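Search the notebook... Go

2026-01-31, sim kitchen, Katden build

Spent the day on our house rules for tight spots, the ones we keep promising to write down (since June!). First rule, and I'm stubborn about it: before any approach, pause with the fingers open and empty and save a wrist view. It's dull, I know, but it gives you something to compare against when a run goes sideways.

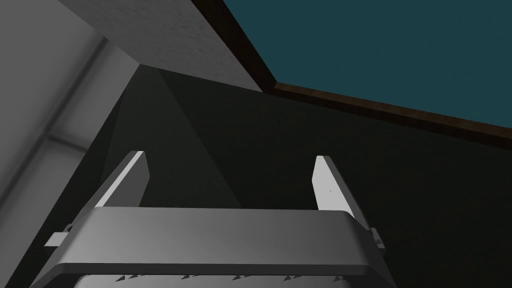
Wrist view at the pause, fingers open, nothing between them.

Second rule is clearance. Hulme's old sheet says 10 mm each side of a gripper and I'd like more, at least near panels. Look how the body hides most of the floor from the head view – you just can't judge it by eye, so log the contact distances too. Trinditz planner does this if you turn it on (it's off by default, grr).

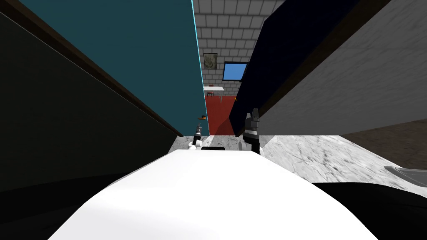 Both grippers forward at the gap between the teal and navy panels, room beyond.

Still open: do we stop on any contact, or only above a force limit? I vote any contact while we're in sim. Drarnby folks want a limit. Rerun seed 42 with both settings Monday and put the logs in the shared folder.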